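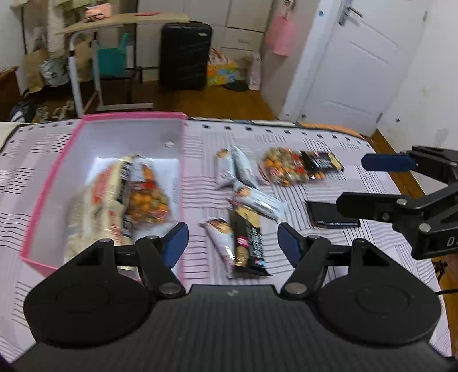
March, pump and tank diary

6 am. Pressure gauge on the house side reading 200 kPa with all taps shut, same as last night. So the check valve is holding and the leak I suspected under the laundry sink is no leak. The damp patch there dried out after I wiped it and has stayed dry. Probably splash from the bucket.

The pump is still short cycling. Open the kitchen tap to a trickle and it starts, runs for a couple of seconds, stops, starts again. With the tap fully open it runs steadily. That points to the pressure vessel and away from the pressure switch. A healthy vessel should give a decent draw of water before the switch closes. This one gives a cup or so.

Turned the pump off at the wall, opened the garden tap and let the line drain to zero before putting a tyre gauge on the air valve. I made the mistake last winter of reading it with water still in the line, which only tells you the water pressure. Drained, it read 77 kPa. The sticker on the side of the Flallero is too faded to read, but the sheet in the folder says the pre-charge should sit a little under the cut-in pressure, and this is well short of that. Pumped it up with the bicycle pump. Slow going. No water came out of the air valve when I pressed the pin, so the bladder is not split, or not badly.

Refilled, bled the air at the garden tap, switched on. Cycling gone at the kitchen tap. Will read the pre-charge again at the end of the month. If it has dropped, the valve core is the cheap thing to change first.

Mid-morning. Tank next. The small one behind the shed is rated at 2,000 litres and was down to the third rib, lower than I expected after the rain earlier in the month. Went up the ladder and found the cause in the gutter: a mat of gum leaves and grit across the outlet, with water standing behind it. The first-flush diverter on the downpipe was also full and not draining. Its drip outlet was blocked with a plug of fine black silt. While the chamber stays full it diverts nothing, so the dirty first water off the roof has been going straight into the tank for I don't know how long.

Cleared the outlet with a piece of fence wire. Unscrewed the end cap, which needed the strap wrench, and rinsed the chamber and the ball. Thread cleaned with an old toothbrush and greased. The drip outlet is meant to empty the chamber over about a day. It now does it faster than that, so the little disc in it may be worn. Left it alone for now.

The inlet strainer was in fair order. One corner of the mesh has lifted from the rim, enough for mosquitoes to get in. Pressed it back and clamped it. A proper replacement is on the list.

Drove to Plostent for the filter cartridge. The shop had the Drevis in the coarse grade only, and I want the finer one for the kitchen line. Bought the coarse anyway, to go ahead of it. With the tank water the way it is after the blocked diverter, a fine cartridge on its own would clog in weeks. They can order the fine grade from Kiiskinen and will ring. Asked about valve cores as well. They had them loose in a drawer, same thread as a car tyre.

2 pm. Fitted the coarse cartridge. Old one was brown all through on the upstream side and pale near the core, so it was still working, but the flow had been falling off for a while. Housing O-ring flattened on one side. Turned it over, greased it with silicone and it sealed on the first try. It will need replacing at the next change.

Flow test with the bucket and the kitchen clock. Noticeably better than the figure I wrote down in summer, though I changed the cartridge and the pre-charge on the same day, so the result can't be pinned on one of them. Bad method. The pre-charge should have no effect on steady flow, so I am putting it down to the cartridge.

Chlorine: left it alone. Water in a glass is clear with a faint tea colour, no smell. Will boil for drinking until the tank has turned over or the fine cartridge arrives — whichever is later.

Evening. Gauge steady. Pump ran during the dishes and the shower and stopped cleanly both times. Motor casing warm to the hand afterwards, not hot. There is a slight hum for a second after it stops that I hadn't noticed before. It may be the bracket. The rubber foot nearest the wall has gone hard and the pump is sitting partly on the bolt head.

To do: rubber feet, strainer mesh, O-ring, second bracket for the downpipe, which moves if you lean on it. Gutter again after the next big wind.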